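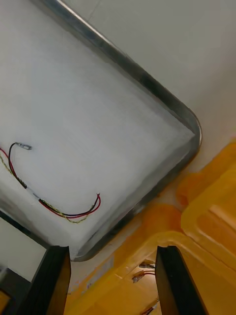
Visiting Speakers and Events: Frequently Asked Questions

These answers apply to all talks, debates, panels and screenings held on the Dratamholm campus, whether they are arranged by a student society, an academic department or an outside body hiring a room. They summarise the Code of Practice on Speech and Events. Where a summary and the Code seem to differ, the Code is what counts.

Last updated 24 May 2022

Booking a speaker

Who counts as a visiting speaker?
Anyone who is not a current student or member of staff and who has been invited to address an audience. This includes former students, speakers who join by video link and people who have been asked to introduce a film. A guest who comes to watch and asks a question from the floor is not a visiting speaker.

Do I need permission to invite someone?
You need to tell us, using the speaker form. For most events the form is read, logged and returned with a booking reference, and that is the end of it. Please do not advertise a speaker's name until you have the reference.

How much notice do you need?
Ten working days for an ordinary event. If the audience is likely to be larger than 186, the event has to go in the Broster Hall and we ask for 35 days, as the hall is shared with the music and drama departments and fills up early in each term.

We have a speaker who is only free next week. Is it too late?
Not always. Send the form anyway and write "short notice" in the first box. We will do what we can, but we can't promise a room or a steward. Short notice alone will not be recorded as a refusal, and you can submit the same event again for a later date.

What happens to the form once I send it?
An events officer checks it for practical matters: room size, access, other bookings, whether the speaker needs parking. The officer also checks whether the event raises a question of law or safety. If it does not, it is approved. If it does, it goes to the Registrar's office, who will contact you within three working days.

Does anyone look at the speaker's opinions?
We do not approve or turn down speakers on the basis of their views. The form asks for the topic of the talk so that we can plan for the likely size of the audience and any protest. It does not ask for a copy of the speech and you should not send one.

Refusals and conditions

Can an event be refused?
Yes, on narrow grounds. An event may be refused if there is good reason to believe that the speaker will break the law, or if there is a risk to people's safety that can't be brought down to a reasonable level by moving, delaying or stewarding the event. That a talk may offend or upset people is not a ground for refusal.

What sort of conditions might be set?
Common ones are a change of room, entry by ticket, a list of names at the door, extra stewards, or an independent chair. Conditions have to be given in writing with the reason for each. You may suggest a different way of meeting the same concern, and societies often do.

Can you make us put a second speaker on the panel for balance?
No. Societies sometimes choose to add an opposing speaker, and we are glad to help find one, but it is not a condition we set.

Who pays for security?
The university pays for security that is needed because of what other people may do, such as a protest. The organiser pays for stewarding that any event of that size would need. For a full evening in the Broster Hall this usually comes to about £89, and registered societies can reclaim half of it at the end of term.

How do I appeal?
Write to the Registrar within five working days of the decision, giving your booking reference. Appeals are heard by someone who had no part in the first decision. If the event date would pass before the appeal could be heard, say so at the top of your letter and it will be dealt with first.

Protest and disruption

Am I allowed to protest against a speaker?
Yes. Peaceful protest is protected by the same Code as the event. You may hold placards, hand out leaflets, and chant outside the building, provided people can still get in and out. Inside the room you may ask hostile questions, hold up a sign that doesn't block anyone's view, or walk out.

What is not allowed?
Stopping the event from going ahead. This covers blocking doors, setting off alarms, cutting the sound, and shouting for so long that the speaker can't be heard. A heckle or a burst of booing is not treated as disruption. Stewards will give a clear warning before asking anyone to leave.

Can the chair end an event early?
Only for safety, or if order can't be restored after a pause. The chair should first stop the talk for a few minutes and speak to those involved. If an event is abandoned, the university will offer the organiser a new date.

Can I film or record?
The organiser decides and should announce it at the start. If the event is being recorded, part of the seating must be kept out of shot for those who prefer not to appear. Departmental seminars are not recorded unless everyone present agrees.

Teaching and coursework

Does the Code cover what lecturers say in class?
Lecturers have academic freedom within the law, which includes freedom to question accepted ideas and to put forward unpopular ones. It is dealt with in a separate section of the Code, numbered 42, and not through the events process.

Can I be marked down for my opinions?
No. Work is marked on its argument, evidence and use of sources. If you think a mark reflects your views and not your work, use the ordinary academic complaints procedure — your department office has the form.

Can I ask to be excused from material I object to?
You can talk to your tutor about it. Tutors may agree to a different essay title or give notice of what a session will cover. Set texts that are assessed can't normally be dropped.

Outside bookings

Our organisation is not part of the university. Can we hire a room for a public meeting?
Yes, subject to the same rules on notice and lawful speech. The Treloar Room and the ground floor of the Grutar Building are open to outside hire during vacations and at weekends in term. Political parties may hire on equal terms. No bookings are taken for April, when both spaces are used for examinations.

Does hiring a room mean the university supports our aims?
No, and your publicity should not suggest that it does. Please do not use the crest. "Held at Dratamholm" is fine.

Is there disabled access?
The Broster Hall and the Grutar Building have level access and hearing loops. The Treloar Room is reached by a lift from the north entrance, which has to be unlocked for evening events, so please mention it on the form.

My question isn't answered here.
Write to the Events Office, ground floor, Grutar Building, or call in between ten and four on working days. If your question is about an event that has already been booked, please have the reference with you.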